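Skeda Bin Demonstrations

README, release 2
Maintained by Anouk Declercq
Last edited Wednesday, November 8, 2023

Summary

Skeda is a set of 1508 teleoperated demonstrations of picking household objects out of a metal bin. Every episode was driven by a person from a desk, using a hand controller and a live camera view. No scripted motions are included.

Contents

episodes/ -- one folder per demonstration
splits/ -- lists for training, validation and testing
notes/ -- operator remarks, plain text, one file per session
tools/ -- the Nijs replay script and a small viewer

Each episode folder holds joint positions, gripper commands, the operator's raw inputs and video from the fixed camera. Joint positions and operator inputs are logged at 20 Hz. Video has its own timestamps, so use the align option in Nijs before pairing the two.

Collection

There were 3 operators, all trained on the Kuvano set first. They chose which object to go for and could abandon a grasp and try another. Abandoned grasps are kept and marked "retry" in the events file. Release 1 left them out, which made the demonstrations look tidier than the driving was.

Sessions recorded in October use the older controller mapping, with wrist rotation on the left stick. The raw inputs have not been converted. Joint positions are unaffected.
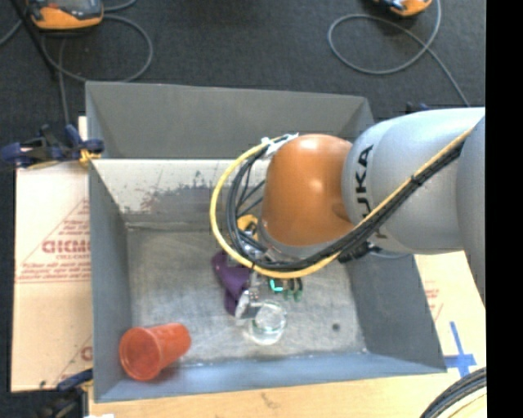
Operator notes are most useful for the glass and cup episodes. Depth from the fixed view is hard to judge when the gripper comes down right over a clear glass, and the cable loop at the wrist hides part of the bin as well. A cup on its side near the walls, like the reddish-orange one in the corner, calls for a different approach angle, and operators differ in how they choose it. Filter by operator if you want a single style.

Known problems

Gripper force was not recorded.
A few notes files are in Dutch.
The Clusen loader expects the release 1 folder names -- rename or use the patch in tools/.

Please report bad timestamps with the episode number and the Nijs version.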